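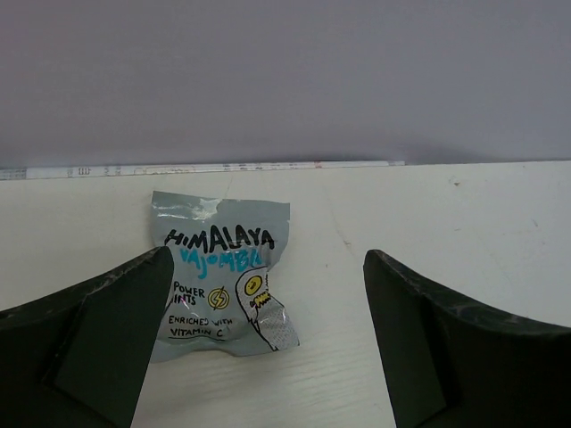
Council wants my kitchen benchtop replaced before market stall approval?? Markambridge

Posted by Humaira Sandhu in Food, Stalls & Small Producers

Hi all, hoping someone's been through this. I make chutneys and a tamarind relish at home and want to do the Markambridge growers' market from April. Rang the council, they said register as a home food business, fine, filled in the form, fine. Then the health officer came out and was lovely but wrote me up for two things.

First one, the benchtop. It's old timber, oiled, and has a seam near the sink where the filler has gone. She says surfaces have to be smooth and able to be cleaned properly and mine isn't. Second one is no separate basin for washing hands, only the double kitchen sink.

Got a quote from Kevix for a new laminate top, 2.4 m with the cutout – $630 plus fitting. Which is more than I'd make in a month of chutney, probably more than two.

So what I want to know:

Do I really have to replace the whole top or can I seal it / put something over it? Does anyone know if they'll accept one side of a double sink for hands? And has anyone rented a commercial kitchen by the hour instead, is it worth the bother for small batches? I do maybe 4 hours cooking at a time, mostly weeknights after the kids are down.

Also the labels are doing my head in but that's another post.

Thanks in advance, sorry for the long one.

Sandro Serra
Member, jams and pickles

Been there. Short version, don't buy the benchtop yet.

Ask the officer in writing what she'd accept. Email, not phone. Mine was happy with a stainless sheet over the worst part of the bench, edges turned down and sealed with food grade silicone along the wall. Got it folded up at a sheet metal place, much cheaper than your quote, and it lifts off if you move house. The key words in your report will be something like "impervious" and "easily cleaned". If you can show her a surface that's both, she hasn't got much reason to knock it back. But they do vary officer to officer so get it in the email first.

Sealing the timber – I wouldn't. Tried a hard wax oil on mine, looked great for 9 weeks and then it lifted beside the kettle. Hot jars are murder on it.

On the sink, one bowl for hands is often OK for low risk stuff made at home, as long as it's only used for that while you're cooking. Soap in a pump and paper towel within reach. Not a tea towel! She will look for the tea towel. I stuck a little sign over mine and that seemed to please them more than anything else I did.

The thing that will matter more for you is pH. Tamarind is sour enough you'd think it's automatically fine but onions and garlic in a chutney can push things up, so test every batch once it's cooled and write it down. Get a proper meter with calibration sachets, strips are useless in anything brown. I keep a plain exercise book with the date, batch, pH, how many jars and who cooked. Officer flicked thru it on the second visit and the whole thing was over in ten minutes.

If the meter won't settle, blend the sample with a bit of distilled water first. Chunky stuff reads all over the place.
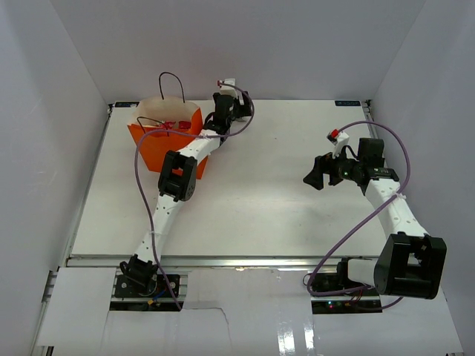
Also ring your insurer before the first market, not after. Home contents won't touch a food business and the market organiser will ask for a public liability certificate before you get a spot. Ours wanted it 5 working days ahead and I missed a whole market over it. Check it covers product as well, some of the cheap ones are only for people tripping over your marquee.

Good luck, tamarind relish sounds great.

Babar Arain
New member

just rent a kitchen. cousin does samosas out of the one behind the Bukhari hall, no dramas with council at home cause its already registered. you still have to do your own paperwork for the business tho

Amna Marwat
Member, baking

Half agree with Babar. I hired by the hour for a year and a bit. Good things – big pots, proper extraction, no arguments about benches. Bad things: minimum booking, and you pay for the set up and the clean down as well as the cooking. A 4 hour cook is more like a 5 and a half hour booking once you've carted everything in and mopped. And evenings go first, so book a month out if you need weeknights.

Where it does make sense is one big cook a fortnight. Chutney keeps, you're not baking bread. Do a double batch and leave your weeknights alone.

Ask if they've got lockable dry storage. Carrying vinegar and empty jars up and down stairs got old very quickly. Grinon on the industrial estate had cages you could rent when I was there, not sure if they still do.

For the labels, do post seperately. Put your allergens up the top when you do, mustard seed trips everyone up.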